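About Us

Hi, I'm Evie Bramwell, and Brillden is my little skincare company. Well, mine and the other people who put up with me. We make plain, gentle products for dry and easily upset skin, and we've been at it long enough now that I figured this page needed a proper rewrite.

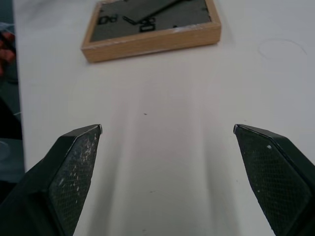
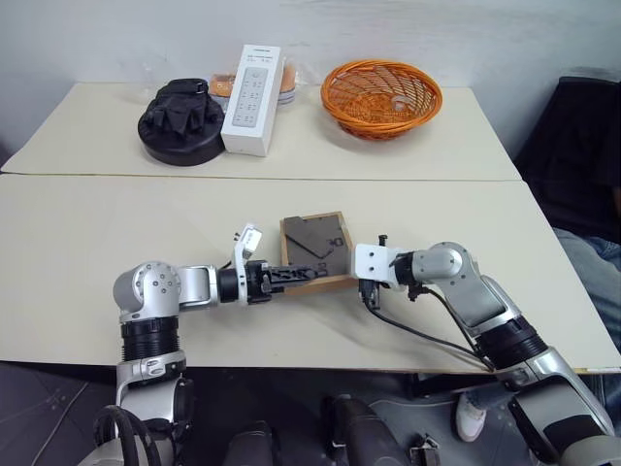 Amness, 2 Jan 2018

I had eczema on my hands from the age of 16. Winters were the worst, when my knuckles would split if I so much as made a fist, and I spent most of my allowance on creams that stung like crazy. (The lavender one! I still can't smell lavender without flinching.) A dermatologist finally sat me down and had me read the labels with her. Almost everything I'd been putting on was full of perfume.

So I started mixing my own balm at home. It was greasy and it smelled like a candle, but my hands liked it, and then my sister wanted a jar, and then her coworkers did too. The recipe we sell today as Matum Hand Balm was batch 789 in my notebook. Please don't ask about batches one through 788, some of those were basically glue.

There are 4 products in the line right now: the hand balm, a face cream, a cleansing milk and a lip salve. People write in asking for a toner or a scrub, and I get it, but my own face hates both and I don't want to sell something I wouldn't use myself. Everything is 100 percent fragrance free. We list every ingredient on the front of the jar in letters you can read without squinting.

Our oat oil comes from Hägglund, a small family supplier we've bought from since the first year. They had a rough harvest and we ran out of face cream for most of December, so if you were waiting on an order, thank you for being so nice about it! It's back in stock and all the late ones have gone out.

We aren't doctors, so if your skin is cracked, bleeding or getting worse, go see one before you buy anything from me. For everything else, write to us through the contact page. I read the messages myself, usually with my first coffee, and I love hearing what you're using and what you can't stand.

Evie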